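Taven Leader Handles: four months of teaching by puppetry

I have now owned the Taven handles for long enough to have opinions about the screws. If you're after the short version, they're the best way I've found to show a two-armed robot a tabletop job by hand, they're priced as if they know it, and the software that comes with them was written by someone who dislikes me personally.

What you get is a pair of small passive arms that clamp to a desk. You move the handles, and the real arms copy you. Squeeze the trigger and the gripper closes. Do a chore this way enough times, feed the recordings to whatever learning setup you favor, and with luck the robot starts doing the chore on its own. Without luck you've spent an afternoon putting away pens by the most expensive means available.

Pens were my main test. I've used the handles for folding, for stacking cups and for a miserable week with zippers, but dropping a pen into a mesh cup is the task I keep going back to. It's dull, it resets in seconds, and it shows up every flaw in a controller. The opening is small, the pens already in there get in the way, and a few degrees of wrist error will put your pen on the rim.

Setup took me most of an evening. The clamps are excellent. The cable is 14 inches shorter than any desk I've ever met, so budget for an extension. Calibration means putting both handles in a rest pose and pressing a button on each within the same second, and the manual illustrates this with a drawing of a person who appears to have three elbows. After that it holds. I recalibrated twice in the first month and haven't touched it since.

Feel is where the money went. The joints are light without being floppy, and the wrist turns far enough that you don't have to let go halfway through a motion and start over. I came from the Visari gloves, which are cheaper and look terrific in a catalog, and which made every grasp feel like picking up change in mittens. On the gloves I'd get maybe one clean pen drop in three. With the Taven set I recorded 135 episodes over two sittings and kept nearly all of them, including several in which I was plainly thinking about lunch.

There's no force feedback. The product page mentions "tactile confidence," meaning the trigger has a spring in it. You'll be judging contact by eye, and from the operator's chair that gets old — you learn to lean. For pens it's fine. For anything you could crush, practice on something you don't love.

Lag is low enough that I stopped noticing it on a wired connection. Over wifi I noticed it constantly, and so did the cup.

Now the software. The recorder is called Ko, and it has one large red button that starts an episode and the same large red button to end it. It doesn't tell you which you've just done. I have 292 files from my first weeks, and a healthy share of them are immaculate footage of me resetting the table. There's a setting that adds a beep. It's off by default, on the third tab, under "Legacy." Turn it on before you do anything else.

Trimming bad episodes is worse. You can delete a whole one or keep a whole one, and that's the menu. I do my cutting in Cestine, which is free and ugly and has never lost a file. The export from Ko opens in it without complaint, so I suspect I'm not the first to flee in that direction.

A few smaller gripes. The trigger on the left handle squeaks. The grips are sized for large hands, and a coworker with small ones gave up after 40 minutes. The carrying case fits the handles beautifully provided you take the clamps off, and the clamps need a hex key that has no slot in the case.

Would I buy them again? Yes, with the face I make when paying for dental work. If you're only collecting a handful of demonstrations, borrow a pair. If you expect to spend your November saying "one more good one" to an empty coffee mug, get these and a longer cable.

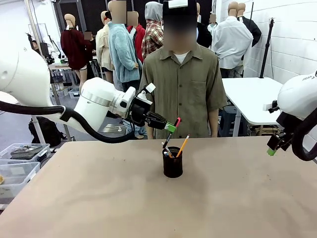 Small-handed operator checking in. I wrapped the grips in bike tape, which sounds backward, but it gave me something to hook my fingers over and I can go well past an hour now. The squeak on mine was the trigger pin, and a drop of dry lube fixed it. I have no fix for Ko. Mine beeps twice on start and once on stop, except after an update, when it's the other way around.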